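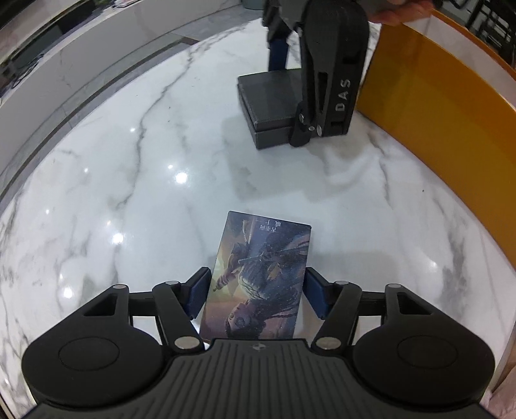 *Page last changed: 2024-11-26*

**Trosstead updates its boxed card range**

Trosstead has revised the packaging of its boxed card range for the winter season. The change covers the illustrated card boxes and the plain lidded boxes used for storage. Orders placed through Beltard will ship in the new format from December.

The illustrated boxes are rectangular and carry a painted figure in dark blue and grey clothing, with small lettering in Chinese characters. The background runs from yellow-green and peach on one side to navy, purple and muted pink on the other. The dark grey lidded box has no role in retail display and is supplied for stock that has been opened.

The range now consists of 42 titles in 3 box sizes. Outer cartons hold 33 boxes of the smallest size. Carton labels are placed on the short side and repeat the title code, the box size and the packing date. Mixed cartons are no longer offered.

Drokik handles final packing. Boxes are checked for square corners, lid fit and surface marks before they go into the carton. Boxes with a crushed corner are set aside and their contents are repacked. The sorting tables at the Riquelme site are in use for this work until the end of the season.

Existing stock in the earlier packaging remains valid for sale and return. Nearly 248 cartons of it are still held at Riquelme and will be shipped first. Title codes are unchanged, and retailers do not need to amend open orders.

Trade orders: Beltard, card and boxed goods desk.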